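How to Arrange Artificial Flowers on an Office Table

A meeting table with a bare gray top can look unfinished, and real flowers need someone to change the water. Artificial stems are the usual answer. They come out of the box flat and tangled, so plan on spending an hour on the job the first time. After that the upkeep is small.

These instructions cover one table seen from all sides, the kind with office chairs along it. The same method works on a reception desk or a windowsill.

What you need

One full bunch in a pale color, such as cream, mint or white
Two or three single stems in a second color, such as pink or peach
A vase or jar with a heavy base
Clean glass pebbles or dry sand for weight
Wire cutters (scissors will not go through the stems)
A soft brush and a dry cloth

We used a hydrangea-type bunch from the Dilero range and a few single stems left over from an older display. Any make will do. Check that there is wire inside the stem before you buy, as stems with no wire cannot be bent and will always lean the same way.

Step 1. Clear and wipe the table

Take off everything except what is going to stay. A small potted plant or a picture frame can be left at the far end while you work, and you can decide about it later. Wipe the top with a dry cloth. A damp one leaves streaks on a light surface, and they show up badly in the afternoon.

Step 2. Open out the bunch

Hold the bunch by the stems, near the bottom, and turn it slowly with the other hand. Pull each cluster away from the center a little at a time. Start with the outer ones. Bend the wire, not the plastic collar where the flower joins it, because the collar pops off. If it does come off, push it back on with a drop of craft glue and leave it for 20 minutes.

Creases in the petals can be taken out with a hair dryer on the low setting. Keep it moving, and let the petals cool before you touch them.

Step 3. Lay out the pieces before using the vase

Put the bunch down on the table first and keep the single stems to one side of it. It is easier to judge color and length when the pieces are flat. Spare stems can go on a chair until you want them, as long as nobody is about to sit down.

The pale bunch is the main piece here, and the pink and peach stems are there to break it up. With the deer print and the rust-orange plant already at the far end, a third flower color would have been too much.

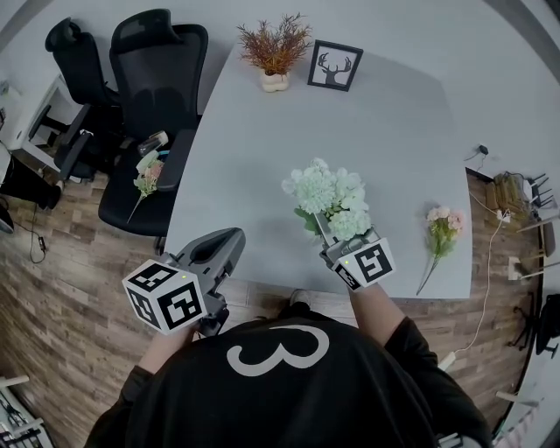

Step 4. Cut the stems

Single stems are nearly always too long for a table. Anything taller than 13 inches above the tabletop gets in the way of people talking across it. Stand the stem next to the vase, mark the place with a bit of tape, and cut an inch below the mark. You can always take off more. If you would like to use the stem in a taller vase later, fold the end up instead of cutting it.

Step 5. Fill the vase

Put in the pebbles or sand to about a third of the height. Set the bunch in first, a little off center, and push it down until it stands by itself. Add the single stems one at a time. Place one low at the front and one higher at the back. Turn the vase after each stem and look at it from a seated position, which is how most people will see it.

Bring some of the green leaves out from under the blooms so that they cover the rim.

Step 6. Place it

Keep the vase clear of the places where people put laptops. On a long table, a spot a little away from the middle works well, with smaller items kept together at one end. A frame and a small plant look fine side by side. Spread out along the table, they only take up room.

Looking after the flowers

Brush them every two weeks. Once a season, take them outside and shake them upside down. For heavier dust, put a cup of salt in a paper bag, put the flower heads in, hold the bag shut around the stems and shake gently. Try one stem first if the color is dark. Keep them out of direct sun, which turns cream petals yellow by the second summer.

Store spare stems lying flat in a long box, with tissue between the heads.

Konar Home & Office Guides | Contact us | Copyright Konar, all rights reserved | Back to top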